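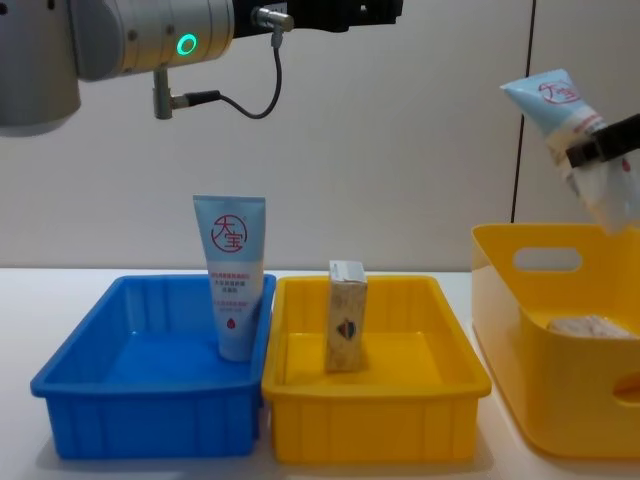
Hurklow's repair library opens its doors in June, and the shelves are already filling

If you have ever stood in a hardware shop doing the sums on a tile cutter you'll use once, there is very good news coming out of Hurklow. The town's first tool and repair library opens in June in the old seed merchant's building on Arko Street, and the response so far has been terrific. Organisers have signed up 267 households before a single drill has left the building!

The idea will be familiar to anyone with a library card. You join, you borrow, you bring it back. The catalogue currently stands at 1218 items, nearly all of them donated by locals, and it ranges from orbital sanders and extension ladders to pasta rollers, jam pans, a cider press and a carpet cleaner that has already attracted a waiting list. Sewing machines have their own corner near the front window, where the light is best in the afternoon.

Lena Górecki, who has been running the project out of her garage for the past two years, can hardly believe how quickly it has outgrown her driveway.

"I had a wheelbarrow in the laundry and four hedge trimmers under the spare bed," she told us, laughing. "My neighbours were very patient, but I think they'd like to see my car back under cover. When the Arko Street building came up I walked through it once and rang the agent from the footpath."

The building has been empty since the seed merchant moved out to the bypass, and it has come up beautifully. The original counter has been kept and sanded back, and it will serve as the lending desk. The loading bay at the rear, which opens straight onto the lane, means that anyone collecting a cement mixer can back a trailer right up to the door. There is a ramp at the side entrance and plenty of bike parking.
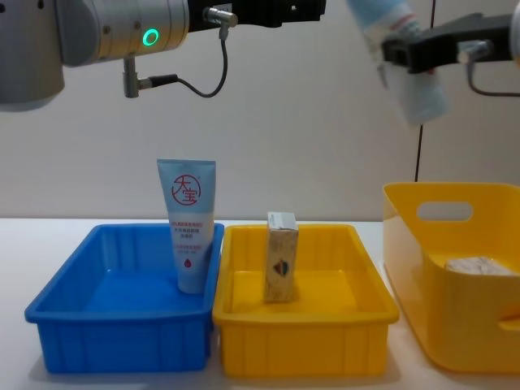 HURKLOW, June

Membership will cost $40 a year for a household, with a concession rate of half that, and most items can be kept for a week. Larger gear such as the mixer, the log splitter and the marquee goes out for two nights at a time so that everybody gets a turn on the weekends. Late returns attract a small daily fee, capped at the price of a coffee, and Górecki says she would much sooner have a phone call than a fine.

The part of the project we are most excited about is the repair evening. Twice a month, from 6 pm, the long benches in the back room will be given over to anyone with a broken toaster, a wobbly chair, a jacket with a dead zip or a bicycle that makes a noise it shouldn't. People who know how to fix things will sit down beside people who don't, and the two of them will have a go together. You are expected to stay with your item and hold the torch, and that is half the fun of it.

A trial run was held before the fit-out was finished, and it was a ripper of a night. Lamps were rewired, a much-loved teddy bear got a new arm and a record player that had been silent for years was coaxed back into life, to cheers from the whole room. One family turned up with a bread maker in a cardboard box, every screw of it loose, and went home with it in one piece. The queue ran out the door and soup was brought over from the bakery next door to keep everyone going.

Spare parts are the usual headache for this sort of evening, and here Hurklow has a real head start. The Piątek family, who ran an appliance shop in the main street for most of their working lives, have handed over the contents of their storeroom: drive belts, kettle elements, fuses, vacuum bags, fridge seals and drawer upon drawer of little springs, all labelled in the same neat handwriting. Sorting it took the better part of the autumn. Some of the parts suit machines that went out of production long ago, so if you have an old mixer in the back of the cupboard, now is the time to dig it out.

The neighbouring town of Usoritz has been watching closely. A group there is already talking about a sister branch, and in the meantime Usoritz residents are welcome to join the Hurklow library on the same terms. A shared catalogue would let members reserve from either town, and the bus that links the two stops right outside the Arko Street building, which would be handy for anything lighter than a ladder.

Money, as ever, matters. The fit-out was paid for by a community grant, a trivia night and a very successful sausage sizzle, and the group is now hoping to raise a further $3000 for electrical testing equipment so that every powered tool can be checked in-house between loans. At the moment they are sent away in batches, which keeps popular items off the shelf for days. Donations can be dropped at the bakery or made at the lending desk once the doors are open.
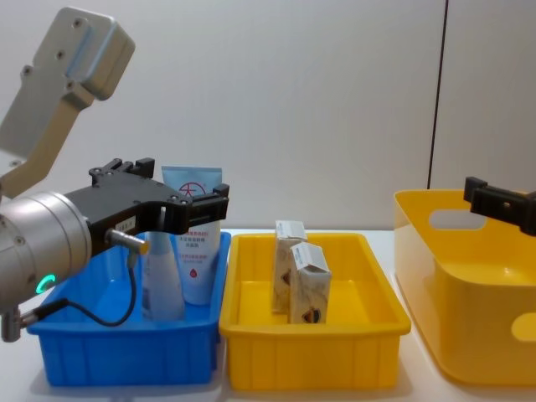 On the benchtop: a blue plastic tray with ribbed sides.

Good-quality donations of tools are still very welcome too. The group is especially keen on a second pressure washer, a decent mitre saw, camping stoves, preserving jars and kids' bikes in any size. Please make sure everything is clean and complete, and include the manual if you still have it. What the library can't take are petrol chainsaws, car seats, helmets and anything with a frayed cord, although a frayed cord is a perfectly good reason to come along to a repair evening.

Workshops will follow later in the year. Sharpening is first on the list, covering kitchen knives, chisels and secateurs, and there are plans for basic bike maintenance, darning and a beginners' session on how to use a drill without fear. Górecki would love to hear from anybody with a skill to share, however odd. She has already had an offer from a man who recanes chairs and another from a retired piano tuner, and she has said yes to both.

Opening day starts at 10 am with tours of the shelves, a scone stall and free sharpening of one blade per person (wrapped up safely for the trip, please). Members can begin borrowing from noon. The carpet cleaner is booked out for the first fortnight, but the cider press is free.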